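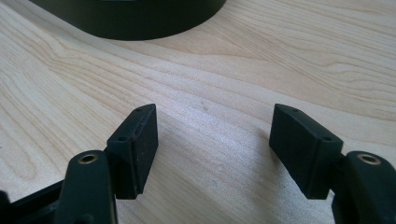
Fingers open, pale table, round black thing at the back. Start position as per rule 4.

March, gone nine at night, tired. Whole day on the handling rules for the hand-held grippers. Ragnheiður Bech wants the draft before Laxdal see it and I'd promised it last week, so.

Rule 4 now reads: every take begins with the fingers fully open and nothing between the pads. Had to be written down. Went through the Plerkent batch this morning, 1,501 takes, and 26 started half closed. All 26 out. R. wanted to keep them with a note attached, I said no, we argued over soup, I won I think.

Rule 5, check the pads before each session. Both level, neither twisted on its arm. Screws too. Nindo do theirs every 400 takes and seem happy with it but I'd sooner have it per session, people forget where they are in a count. Left it as per session, she can change it.

Rule 6 still a mess. Glare. Shiny tables put a white patch right in the middle of the work and I can't decide if we ban them or just ask people to log the light. Banning is simpler to check. But the Grurnismont kitchens are all lit from above, what are they meant to do, sit in the dark. Put "log it" for now with a question mark.

Also 20 seconds rest between takes, wrist complaints. Shoud have gone in at the begining.

Must ask who signs off a rejected take. One person or two? Old rules say two and we never did it.

Send by ten tomorrow. Buy milk.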